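News from the Robotics Club: two arms and a lot of pasta

Since January the robotics club at Wascombe has been busy with a new task, and many members who come only on Wednesday have asked us what the pasta is for. So we write it down for everybody.

The task is taken from the Skornau student competition, in which our club will take part for the first time. Each team must show that two robot arms, working side by side, can put the goods on a small shop shelf in order. The goods must be real goods from a real shop. We have chosen pasta, as it is cheap, it keeps for a long time, and a bag of spaghetti is much harder to hold than a box. A box stays as it is when you squeeze it. A bag bends, slides and turns around in the gripper — this we have learned very well in the last weeks.

The arms stand on one common rail, with the shelf against the back wall, so both of them can reach the upper and the lower tier.

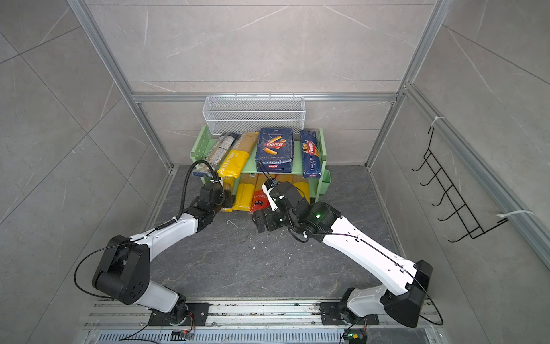
Both arms at the green shelf, with the Barilla rigatoni and spaghetti on the upper tier.

The members are divided into two groups. The first group is driving the arms by hand control and saves every attempt, the good ones and the bad ones. Until now they have saved 2981 attempts, and they hope to reach 3000 before this newsletter is printed. The second group looks through the recordings and marks where the attempt starts, where it ends and whether the package arrived at its place. It is slow work and it asks for patience, but without it the training is not possible. At the moment 1336 attempts are marked, so help is very welcome. You do not need to know any programming for this, and one evening is enough to learn it. 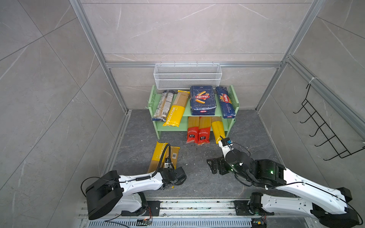
The biggest question of this term is how the arms should share the work. At first we let each arm care only for its own half of the shelf. This was safe, but slow, and when a package fell on the wrong side it stayed there. Now we try the other way, where one arm may help in the half of its neighbour. For this we use Ogura, the small planning program which our older students wrote last year. It still stops too often, when it believes that the arms come too close to each other.

The club room is open on Wednesday from 5 pm. Please bring no drinks to the table with the arms, and please do not take the pasta home, also not the broken ones. Who wants to travel with us to Skornau should write the name on the list at the door of the Husalis room — there are still 2 free places in the bus.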